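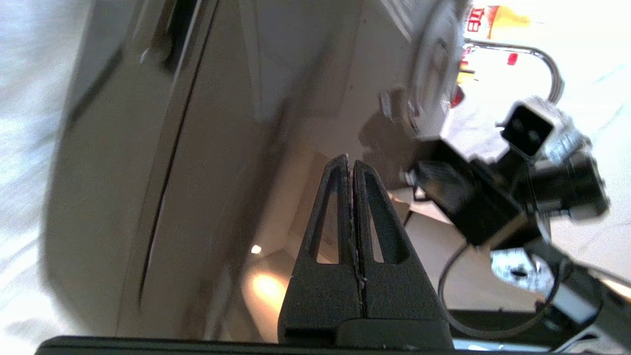 Beige-gray panel with the round fixture near the top. The dark groove runs diagonally.

Notes on cleaning the panel, mostly so I don't have to work it out again in January.

The surface is smooth, so dust doesn't hold on to it much. The groove is the slow part. A flat cloth bridges the gap and leaves whatever is inside. I use a soft 30 mm brush first, working from the top down, then a folded cloth along each side. Brushing after wiping means wiping twice.

The round fixture has raised rims, one inside the other, and a recessed center. Each rim needs its own pass. I wrap a cloth over a blunt plastic stick and turn it slowly, inner rim first. The small gray hardware at the lower edge gets the dry brush only. Cloth snags there.

For liquid I tried two things: the Stiteck spray and plain water with a little dish soap. The spray dried with streaks at both strengths I mixed. Soap at up to 2 ml in 1000 ml of water left none that I could find under a desk lamp. Wring the cloth until it stops dripping. I keep a 100 ml bottle of the mix on the shelf and make a new one when it clouds.

Nicanor Fuentealba wrote to ask if the Jokach pads are safe on this finish. I tested one on the back of an old Frade cover, which is a similar color but may not be the same plastic. It dulled a patch the size of a coin after a few strokes. I would not use them on the front.

Still open: a brush narrow enough for the bottom of the groove. The one I ordered from Dirnbridge was too stiff and has gone back.

Posted 09/12/2023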